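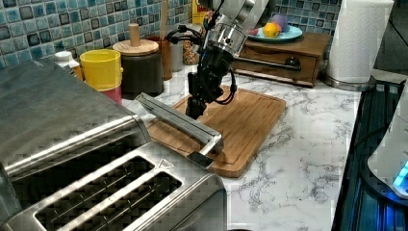

Photo: Hiwot Ejigu / Drarncombe

Kitchen Arm Review Group
Minutes of the November meeting

Place: meeting room, Wallthorpe, and by telephone
Start: 2:00 p.m.
Present: Hiwot Ejigu (Drarncombe, chair), Stella Biwott (Drarncombe, minutes), two members of the kitchen staff at Wallthorpe, one representative of Roltell (by telephone, items 2 to 4 only)
Absent: the purchasing office, which sent written questions

1. Minutes of the last meeting
The minutes were accepted with one correction. In item 5 the word "lease" should be "trial lease". Stella will change it in the shared folder.

2. The offer from Roltell
Roltell offers the Thân kitchen arm as a monthly service. The price is $1,370 each month and includes the arm, the gripper, software updates and one visit by a technician each quarter. Installation is charged one time, at $200. A second pair of gripper fingers costs $137.

The chair asked if the price stays the same after the first year. The representative answered that it is fixed for the trial only, and that a longer contract would have a new price. The group asked to receive this in writing before any decision.

The purchasing office wanted to know who pays if the arm damages kitchen equipment. Roltell said that damage caused by a fault of the arm is covered, but damage from wrong placing of objects by the staff is not. The group found this border not clear enough. Stella noted that with a toaster and a cutting board standing so close together, as they do on our counter, both sides could easily blame each other.

3. Report on the trial
Hiwot reported on the work until now. The trial program has 65 tasks, all of them simple counter work such as moving a cutting board, putting back a lid or bringing an item from the rear of the counter. She wishes to keep the counter as a normal kitchen counter, with the canisters, the jar and the paper towels in their usual places, and the group agreed.

The following points were discussed:

Shiny surfaces. The staff reported that the arm is slower near the stainless steel appliances. Roltell believes that reflections disturb the depth measurement and will send a new setting file. The group does not want to cover the steel with tape, which was the first advice from the help line.

Cables. One kitchen member is worried about the cables that hang in loops near the wrist. She asked if they can be inside the arm. The representative said that this is not possible with the present model, but a fabric sleeve can be supplied. It was not said if the sleeve can be washed - Roltell will check.

Cleaning. The manual says to wipe the gripper fingers with a damp cloth after each use with food. The staff think this takes too much time in the morning. No decision.

Noise. No complaints.

4. Training
Roltell can give a half-day course at Wallthorpe. The kitchen staff prefer to have it after lunch service, not before 2:30 p.m. The course is included in the price. The Roltell representative left the call after this item.

5. Discussion without the supplier
The group thinks the arm is useful, but the monthly cost is high for one counter. Hiwot would like to continue the trial until all tasks are tried. One kitchen member would prefer to stop earlier if the new setting file brings no improvement. It was agreed to continue, and to look at this question again at the next meeting.

6. Actions
Hiwot: ask Roltell for written terms on price and damage.
Stella: send the staff questions on cleaning and on the sleeve.
Kitchen staff: write down every stop of the arm, with the time and the task.
Purchasing office: compare the offer with a direct purchase.

7. Other business
The key to the storage cupboard must be returned to the front desk each evening.

The meeting closed at 3:25 p.m.
Minutes: Stella Biwott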